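The Man Who Wants to Sort Your Snacks

Kevin Huamán will take your snack drawer and give you back a basket. For this he charges 48 dollars a visit, and Plurnar, the three-person outfit he runs out of a former shoe repair shop, has been doing it for offices, waiting rooms and the occasional desperate family since January.

I went to see him on a Saturday morning, not expecting to be convinced. I have a snack drawer at home. It is full of things, and when I want one I open it.

"Everybody says that," Huamán told me. "Then I ask them what's at the back, and they go quiet."

I went quiet. I was thinking of some rice cakes.

His method, if that is the word, is a basket with an open weave, one per room, filled only with single-serve packets. No boxes, no multipacks, no bags with a clip on them. He is firm about the clip. A bag with a clip, he says, is a bag that somebody has already given up on, and it will sit there until it goes stale and then sit there some more. Wrapped crackers, small candies, a few things in loud colors so that people look twice. He puts the baskets on a cloth, pink for preference.

Why pink?

"It shows through the holes," he said. "It looks like somebody cares."

I pointed out that a bowl would do the same job for less. He said bowls are too deep. I said some bowls are shallow. He agreed that some bowls are shallow, and we moved on. 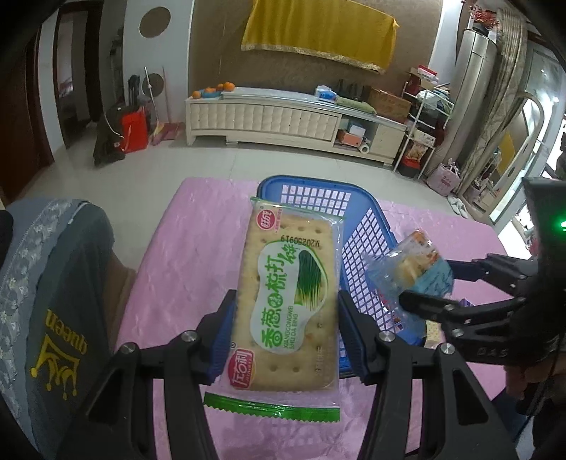

Scallion crackers (香葱味梳打饼) and one of the blue baskets on its pink cloth.

The scallion crackers are his favorite, and he talks about them at a length I had not planned for. He likes that the wrapper is clear, so you can see the cracker before you commit to it. He likes the shape, long and flat, easy to stand on end or slide down the side of a basket where a round cookie would leave a gap. He also says they are the first to go in any office where people have never had them before, a claim for which he offered one dentist's waiting room as evidence.

"People think they want chocolate," he said. "At three in the afternoon they want salt and onion."

When I asked whether he had kept any sort of record of this, he said he had a feeling for it.

There are records of a kind. Huamán keeps a spiral notebook in which he writes down every basket he sets up and what was left in it when he came back. He let me turn the pages. The accounting firm Faltura got a basket with 200 packets' worth of refills over the spring and was down to crumbs by the end. Prindent, a print shop a few doors down, had 7 packets left after a week, all of them the same plum candy. He has stopped bringing the plum candy.

What the notebook doesn't show is whether anyone at Faltura or Prindent is any tidier than before, and tidiness is what the Plurnar flyer promises. "A calmer room in one visit," it says. I read this line back to him.

"My sister wrote the flyer," he said.

Is it true, though?

He took a while over that one. "The drawer is calmer," he said. "The room, I don't know. Some rooms have bigger problems than crackers."

I liked him better after that. He is also honest about the trash. Single packets mean a wrapper for every couple of bites, and an office that gets through a basket a week is filling a bin with plastic it didn't use to buy. He has looked at paper wrapping and hasn't found a cracker that stays crisp in it. For now he asks clients to put a bin beside the basket, and most of them put it somewhere else.

The dates are another matter. Huamán checks the printed code on every packet before it goes in, and he turns out anything he can't read. He told me about a customer named Zeng who had been keeping seven tins of butter cookies in a hall closet for visitors who never came. She paid for the visit, watched him carry the tins to the kitchen table, and then carried them all back.

"She still has the basket," he said. "I think she keeps mail in it."

He offered to do my drawer at a discount. I said I would think about it, and that evening I went and had a look at the rice cakes. I put them back.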